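Sommont Library Opens Free Computer Repair Classes in July 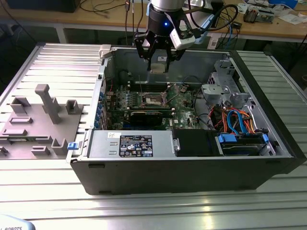 A desktop tower with its side panel off.

SOMMONT – The Sommont Public Library will offer free evening classes in basic computer repair starting in July. Sessions begin at 6:30 p.m. in the lower meeting room and are open to anyone 16 or older with a library card.

The classes are paid for by a $2,627 grant from the Clegg Fund, which covers tools, parts and the instructor's time. There are 28 seats per session.

"People ask us at the desk every week whether an old computer is worth fixing," said library director Freya Mottram. "We wanted to give them a place to find out."

Instructor Olumide Wike will cover replacing memory, changing a drive and cleaning fans. Those attending may bring their own desktop. Laptops will be covered in a later series.

To register, stop by the front desk or call extension 202.

Contact: Jade Wainwright, Sommont Public Library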